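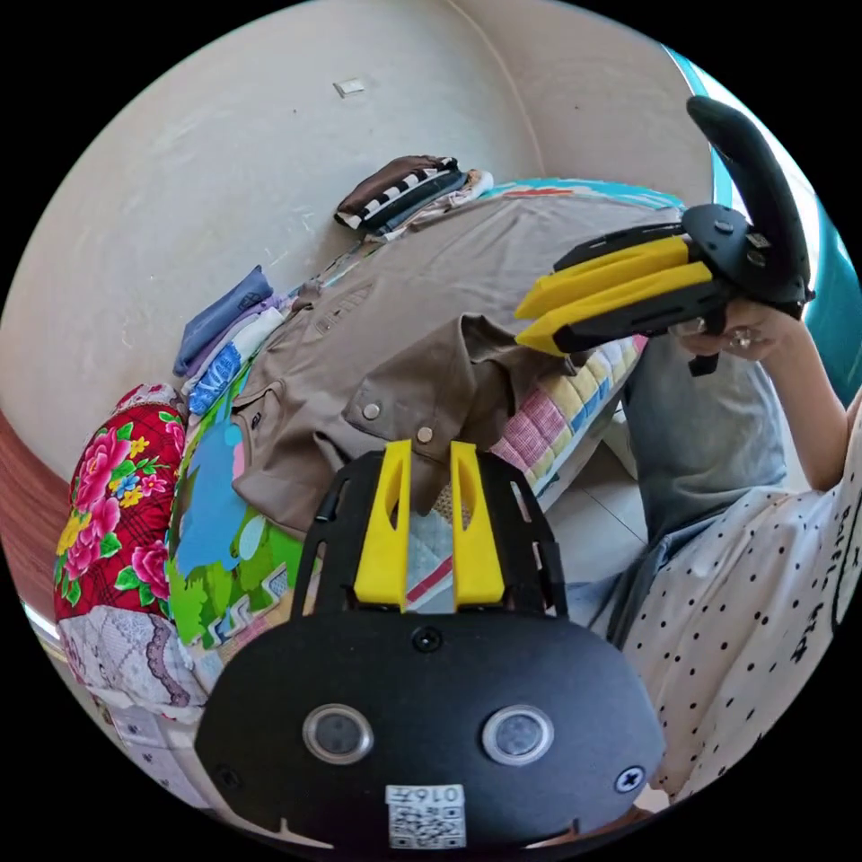

10 Dec 2019

The second edition of our working rules for hand-held gripper sessions takes effect at Stosell today. The first edition, issued in September, ran to 70 clauses and was seldom read to the end. I set down below the points that matter most when clothes are handled in a home.

1. Each gripper shall carry its number on the housing, and that number shall be entered in the log before work starts.
2. A garment shall be spread out with its collar and fastenings in view. Snap buttons are to be left as found.
3. Folded items shall be kept clear of the garment being worked on.
4. Fingers and lenses shall be wiped between sessions - a dry cloth is enough.
5. Rings may be worn, provided that they do not touch the moving parts.

Of the 1,429 recordings checked under the first edition, 914 met every clause. Most of the remainder failed on the log entry alone, and clause 1 has been shortened for that reason.

Altine has asked for a separate rule on bedding. I remain of the view that clause 3 covers it, but the request is still open.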